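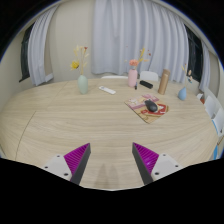 Student Project Report
Learning to place a small object from hand-held gripper demonstrations
Author: Letay Berhe
Supervisor: Helmut Vogler
Submitted: 11/3/23

1. Introduction

In this project I studied how the arrangement of a table influences a policy which is learned from human demonstrations. The task is simple to say. A computer mouse has to be taken from one place on a table and put down at another place, and the other objects must stay untouched.

The demonstrations were made by hand with the Vendano gripper, which has two ribbed magenta fingers and a fisheye camera looking over them. My question was if it helps to change the start position of the mouse between the demonstrations, or if it is enough to have more demonstrations from the same start.

2. Setup

All recordings were made at the big oval table in the meeting room of the Sauerland building. I did not clear the table. Three vases with dried flowers, a white remote control, a bottle and a colourful booklet stayed on it, because earlier work in our group used only bare tables and I wanted to know if the result is still true with more things in view.

In one group of demonstrations the mouse starts on top of the booklet, so the fingers must come down without pushing the paper. In the other group it starts on the bare wood, on the left side of the table. The wood has visible joints there, and I used them as a help to find similar positions again.

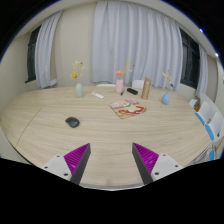
3. Data collection

I recorded 139 demonstrations. After a first check with the Jululico software I removed the ones where the camera pose was lost, mostly because of fast turns of the wrist. The training ran for 3000 steps on the computer of the group – a longer training did not lower the error on the validation set.

The approach to the mouse was the most difficult part to do in the same way each time. When one finger is much closer to the side of the mouse than the other, the first contact pushes it before the second finger arrives. At the beginning I tried to avoid this in every demonstration. Later I also kept such cases and corrected slowly with the wrist.

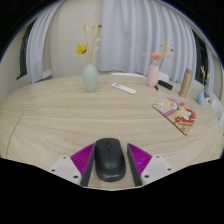

The corrections are longer than the normal demonstrations, so I cut the waiting time at the end of each one. I did not change the speed of the movement itself.

4. Results

Each policy was tested 50 times on the robot arm. The policy with mixed start positions succeeded in more trials than the policy with one fixed start, also when both had the same number of demonstrations. Most failures of the fixed policy were grasps closed too early, with the mouse still in front of the finger tips. The vases did not disturb the mixed policy in a way that I could measure.

5. Open points

I used only one mouse, and it is dark on a light table. A white object would be harder to see, and I planned a test with one in July but did not finish it. Mr Vogler also suggested to repeat the training with the older Grandance recordings added. They have another camera angle, so the images must first be converted, and the script for this is in the project folder but is not yet tested.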